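이 블로그는 쿠키를 사용합니다. 계속 둘러보시면 쿠키 사용에 동의하는 것으로 간주합니다. [동의] [설정]

손그리퍼 제작기 4 - 링크 유격, 로그 밀림, 그리고 천

2020. 12. 15.

점심시간에 쓰는 중. 길게 못 씀. 이라고 해놓고 늘 길어지지만.

지난 글 마지막에 왼쪽 그리퍼가 닫힐 때 끝에서 살짝 틀어진다고 썼었다. 그거 잡느라 2주 갔다. 결론부터 쓰면 핀 구멍이었다. 구멍을 빡빡하게 잡으면 손이 아프고, 널널하게 잡으면 손가락이 제멋대로 놀고. 그 사이가 생각보다 훨씬 좁다.

처음 보는 분들 위해 한 줄만. 손에 쥐고 쓰는 평행 그리퍼 한 쌍 만드는 중이다. 모터 없음. 내가 손으로 여닫고, 카메라랑 각도 센서가 그걸 기록한다. 나중에 그 기록을 로봇팔 쪽에 먹여볼 생각. 팔은 아직 없다. 돈 모으는 중. 이름은 Skatosance로 붙였는데 뜻은 없고 폴더 이름 지을 때 키보드에서 나온 거. 바꾸려다 스크립트 경로가 다 물려 있어서 포기.

먼저 유격 얘기.

링크는 좌우 대칭이고 핀으로 물려 있다. 문제의 왼쪽은 패드를 붙여놓고 옆으로 밀면 흔들렸다. 오른쪽 그리퍼는 멀쩡. 같은 도면, 같은 부품, 같은 날 조립. 그래서 처음엔 내가 조립을 잘못했나 싶어서 다 풀었다가 다시 끼웠다. 똑같음. 핀을 바꿔 끼웠다. 조금 나음. 링크를 서로 바꿔봤더니 그제야 증상이 링크를 따라감. 아 구멍이구나. 이걸 첫날 했어야 했는데 일주일 지나서 함.

드릴로 다시 넓히면서 내가 한쪽을 살짝 비스듬히 뚫은 모양이다. 눈으로는 안 보인다. 핀을 꽂고 돌려봐야 아는데 돌릴 때 어느 한 지점에서 뻑뻑해졌다가 풀린다. 손가락 끝으로 느껴질 정도. 탁상드릴이 없어서 손드릴로 했으니까 뭐.

그래서 지그를 만들었다. 별거 아니고 링크가 딱 들어가는 홈에 안내 구멍 두 개. 여기 끼우고 위에서 꾹 누르면서 뚫는다. 진작 만들걸. 지그 만드는 데 한시간, 안 만들고 버틴 게 2주.

링크 새로 네 개 뽑아서 갈았다. 갈고 나니 밀어도 거의 안 흔들린다. 완전히 없진 않고 신경 쓰면 느껴지는 정도. 이 정도면 됐다고 치자. 더 하면 끝이 없다.

핀은 Jastedero에서 산 걸 계속 쓴다. 50개 들이 한 봉지. 제작기 2에서 그냥 볼트로 버티겠다고 큰소리쳤는데 취소. 볼트는 여닫다보면 너트가 슬금슬금 풀려서 녹화 중간에 바닥으로 떨어지고, 그거 찾느라 소파 밑에 손 넣고 있으면 의욕이 사라진다. 핀이 답. 대신 핀은 한번 누르면 빼기가 귀찮아서 분해할 때마다 몇 개씩 버린다. 봉지가 벌써 얼마 안 남음.

무게. 지난번에 댓글로 물어보신 분 있어서 쟀다. 링크랑 손가락 뭉치만 193그램. 손잡이하고 카메라 빼고. 더 줄일 수 있을 것 같은데 패드 쪽을 줄이면 휘고, 몸통을 줄이면 센서 자리가 안 나온다. 그냥 둔다. 한 시간 들고 있으면 손목이 뻐근하긴 한데 그건 무게보다 내가 너무 꽉 쥐어서 그런 것 같다.

스프링도 바꿨다. 원래 쓰던 게 너무 세서 닫은 채로 버티기가 힘들었다. 천 같은 거 집고 옮기는 동안은 계속 쥐고 있어야 하니까. 약한 걸로 바꿨더니 이번엔 벌어지는 게 느리다. 손을 폈는데 손가락이 한 박자 늦게 따라온다. 기록으로 보면 내가 놓으려고 한 순간이랑 벌어진 순간이 다르게 찍힘. 이게 나중에 문제가 될지 안 될지 모르겠다. 장하늘 씨는 문제 된다는 쪽이고 나는 귀찮아서 안 된다는 쪽. 중간 세기 스프링을 주문해놨다. 배송 느림.

다음은 로그 밀림. 이게 진짜 사람 잡았다.

각도 센서 값이랑 영상이 안 맞는다. 처음 몇 분은 맞는데 뒤로 갈수록 벌어진다. 영상에서는 이미 천을 놨는데 센서는 아직 쥐고 있다고 우김. 처음엔 스프링 탓인 줄 알았다. 위에 쓴 한 박자. 근데 스프링 때문이면 늘 같은 만큼 늦어야지 점점 늦어질 리가 없다.

기록 보드가 Cuesta 거다. 싸서 샀다. 시계가 안 좋다는 후기가 있긴 했는데 안 읽었다. 정확히는 읽고 무시했다. 버퍼도 의심스러워서 이것저것 만져봤는데, 한 번에 4000줄씩 모아서 쓰게 되어 있던 걸 900줄로 줄였더니 중간중간 툭 끊기던 건 없어졌다. 밀리는 건 그대로. 그러니까 문제가 두 개였던 거다. 끊기는 거 하나, 밀리는 거 하나. 둘이 섞여 있어서 하나 고쳐도 나아진 티가 안 났다.

밀리는 쪽은 결국 무식하게 해결. 녹화 시작할 때 그리퍼를 세 번 빠르게 여닫고, 끝날 때도 세 번 여닫는다. 영상에서 그 여섯 번을 찾아서 센서 쪽 뾰족한 데랑 맞춘다. 가운데는 그냥 쭉 늘려서 편다. 영화 찍을 때 딱딱이 치는 거랑 비슷. 이걸로 눈에 띄는 어긋남은 없어졌다. 가운데가 정말 일정하게 밀리는지는 확인 안 했다. 확인해야 하는데.

찾는 건 아직 손으로 한다. 스크립트로 자동으로 잡으려다가 내가 카메라 앞에서 손을 휘젓는 것까지 다 여닫기로 잡길래 껐다. 주말에 다시.

손으로 하다 보면 자꾸 마지막 세 번을 까먹는다. 다 접고 뿌듯해서 그냥 내려놓음. 그런 파일은 앞쪽만 맞고 뒤는 대충이라 따로 폴더에 몰아뒀다. 폴더 이름 '바보'. 점점 커지고 있다.

카메라 위치도 한 번 바꿨다. 전에는 너무 위에 달아서 패드 끝이 잘 안 잡혔다. 내려서 링크 뒤쪽에서 바라보게 했더니 손가락은 잘 보이는데 이번엔 그리퍼 몸통이 화면 아래를 많이 먹는다. 조금 더 기울이면 될 것 같은데 브라켓을 다시 만들어야 되서 보류. 광각이라 가장자리가 휘는 것도 좀 거슬리지만 이건 나중에 펴면 되고. 빠르게 움직일 때 번지는 건 어쩔 수가 없다. 거실이 낮에는 밝은 편인데도 번진다. 셔터를 올리면 구석이 시커매지고. 스탠드를 하나 더 켜볼까 하다가 콘센트가 모자람.

패드는 파란 걸로 바꿔 붙였다. 전에 쓰던 검은 건 화면에서 링크랑 구분이 안 됐다. 파란 건 잘 보인다. 다만 남색 천을 집으면 또 안 보인다. 왜 집에 있는 천이 다 어두운 색인가. 장을 열어봤는데 죄다 남색 회색 카키. 취향 문제.

천으로 하는 이유를 물어보신 분께. 블록이나 컵은 6월에 실컷 했다. 잘 되는데 재미가 없다. 컵은 어제도 컵이고 오늘도 컵이다. 천은 한 번 떨어뜨리면 다시는 같은 모양이 안 나와서 기록할 게 계속 생긴다. 그리고 양손이 필요하다. 한 손으로 귀퉁이 잡고 다른 손으로 눌러줘야 하니까 그리퍼 두 개 만든 보람이 있음.

근데 어렵다. 손으로는 생각도 안 하고 하던 걸 그리퍼로 하려니까 귀퉁이 하나 잡는 데 몇 번을 헛짚는다. 털 있는 천은 표면만 살짝 물고 빠져버린다. 바짝 눌러서 밑까지 같이 물어야 되는데 그러면 밑에 깔린 것까지 딸려온다. 깔개를 몇 번이나 다시 폈는지. 가장자리 띠 있는 쪽은 그나마 잡기 쉽다. 두께가 있어서 걸리는 맛이 있다. 아무 띠도 없는 얇은 천은 아직 시도 안 함. 무섭다.
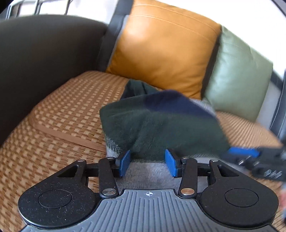
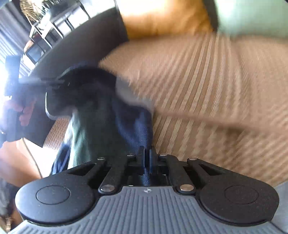

그래서 접는 순서를 좀 정했다. 매번 내키는 대로 접으니까 나중에 볼 때 뭐가 잘 된 건지 나도 모르겠어서. 먼저 먼 쪽 귀퉁이 두 개를 잡아서 앞으로. 한 번 펴고. 옆으로 반. 끝. 이걸 벗어나면 그 회차는 버린다. 라고 정해놓고 첫날부터 벗어난 걸 못 버리고 있음. 아까워서.

실패한 것도 남길지 말지는 고민중. Patricio가 단톡에서 남기라고, 헛짚고 다시 잡는 것도 쓸모 있다고 했다. 맞는 말 같긴 한데 저장 공간이 모자라다. 외장하드가 거의 찼다. 영상을 줄여서 저장하면 되는데 줄였다가 나중에 후회할까봐 원본을 붙들고 있는 중. 이러다 또 하드 산다.

아 그리고 분석 쪽은 Mornetov로 갈아탔다. 예전에 쓰던 건 영상이랑 센서 그래프를 같이 못 띄워서 창 두개 놓고 눈으로 왔다갔다 했다. 이건 같이 뜬다. 대신 가끔 꺼진다. 저장 자주 누를 것. 나한테 하는 말.

남은 것들 적어둠. 까먹을까봐.

- 중간 세기 스프링 오면 양쪽 다 교체
- 카메라 브라켓 각도. 이번엔 각도 조절되게
- 여닫기 자동으로 찾는 스크립트 (손 휘젓는 거 거르기)
- 가운데 구간 밀림 확인. 중간에도 한 번 여닫아보면 될 듯
- 핀 한 봉지 더
- '바보' 폴더 정리

브라켓은 사실 도면은 반쯤 그려놨다. 나사 두 개로 잡고 하나만 풀면 기울기가 바뀌게. 근데 각도 바뀌면 보정을 다시 해야 되고 그럼 지금까지 찍은 거랑 섞어 쓸 때 골치아프다. 옛날 각도로 찍은 걸 버릴 배짱은 없고. 각도마다 번호를 매겨서 파일 이름에 넣을까 생각중. 혹시 이런 거 깔끔하게 정리하시는 분 있으면 방법 좀 알려주세요. 진심으로.

도면 달라는 분들 계신데 지그 도면은 바로 드릴 수 있고 그리퍼 본체는 좀만 기다려 주세요. 지금 파일에 치수가 제멋대로라 그대로 뽑으면 안 맞아요. 내가 드릴로 넓힌 만큼이 도면에 반영이 안 되어 있어서. 링크 구멍만 고치면 되는데 그걸 고치면 몸통 쪽도 고쳐야 하고, 암튼 다음 글 전까지는 올려보겠슴니다.

점심 끝났다. 스프링 오면 5편 씁니다.

공감 37 · 댓글 12 · 공유 4

새 글을 메일로 받아보시려면 주소를 입력하세요. 언제든지 구독을 해지할 수 있습니다. [구독하기]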